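Unpacking and Sorting, Session 4: The Box It Came In
Notes to go with the practical. Tutor: Davina Strachan

Last time we dealt with opening a parcel without stabbing the contents. Most of you managed it. This session is about the ten minutes afterwards, when the thing you ordered is out, everyone is pleased, and the room is full of cardboard.

Packaging has a talent for hiding small parts. In June the Chisholm store wrote off a fitting that was later found in the recycling cage, still in its film, by Hauwa Olaniyan, who had only gone down there to look for her gloves. The replacement had already arrived. We now own two.

So, before anything is flattened:

Use a bin with a proper rim and put it on the floor next to you. A bench fills up, and then things get put "just there for a second". Carpet is fine, and kinder to anything you drop.

Cardboard goes in first and lies flat. Film that is wrapped round it can stay for now. Peeling it off in a temper is how it ends up on your shoe in the canteen.

Loose parts go on top of the cardboard, where they can be seen. Never under it. If you find yourself lifting a layer to check what you put beneath, start again.

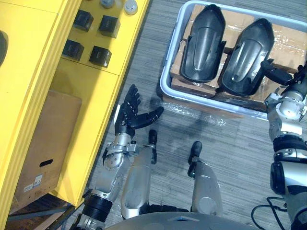 Black plastic deserves a word of its own. Moulded parts in gloss black all look alike once they are off the thing they belong to, and they show every fingerprint and scratch. Hold them by the edges and don't stack them face to face. If a part has a ridge or a point, lay it so that the ridge is uppermost and the point isn't carrying any weight. Andor Fülöp will tell you that he can identify any trim piece by feel. Ask him about the Plullo order.

Labels. Write one before the part leaves the bin: what it is, which order, which side. "Left" means left as fitted, not left as you happened to be sitting. Masking tape will do for an afternoon, tie-on tags for anything longer.

When you may throw packaging away: after 15 days, if the order has been checked and signed. Trornus want returns in the original box and will argue the point. Skimico don't mind, but they take 12 weeks to answer an email, so keep theirs too.

For next time: bring one box from home with its packing still inside, and the delivery note if you have it. Sorcha Munro has asked me to add that it should be a box you can carry up the stairs by yourself.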